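Pretend grocery corner, fruit display question

Skurkeck
We have a pretend store corner with gray metal shelving, trays of play fruit and a blue shopping basket. I want to sort the fruit by kind. My co-worker wants it left mixed. What do you all do?

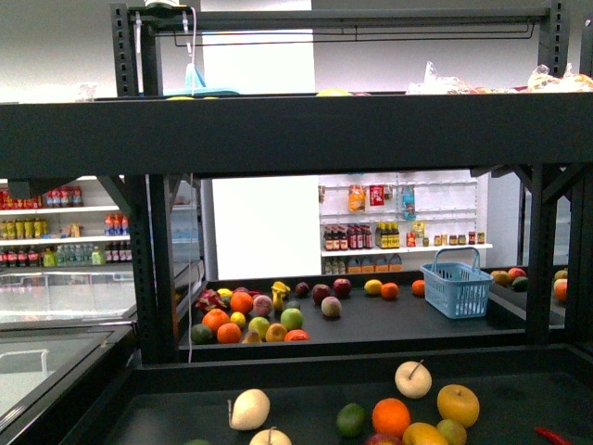
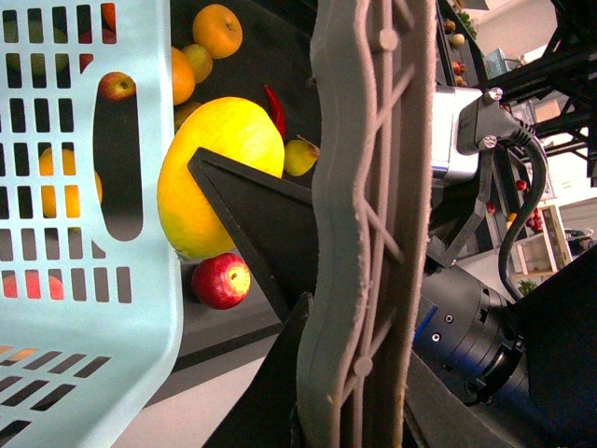
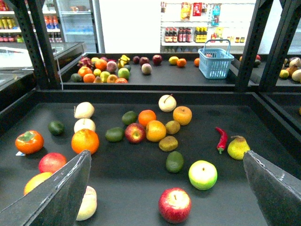 The bottles and snack packages stay on the back wall either way. I only have the trays to decide on, and we open again in April.

Kivetti
Sort it. Apples with apples, citrus with citrus. Kids put things back better when they can see where they go.

Andadis
I disagree. We sorted ours for a year and the first group through mixed it all up by 10 in the morning. Now we leave it mixed and let the kids do the sorting. That is half the play.

Kivetti
That works if you have staff to stand there. We don't.

Kaneko
How many pieces do you own? We have 214 and I keep a third of them in a bin in the closet. Less to pick up at closing.

Skurkeck
Never made a list. More than the trays need, probably. Putting some away is a good idea.

Andadis
If you do sort, skip the labels on the trays. Ours got peeled off. Put one piece in each section and let that be the label.

Kivetti
Ours have stayed on fine with clear packing tape over them.

Skurkeck
OK, I'll sort one tray and leave the other mixed for a month. Will post how it goes.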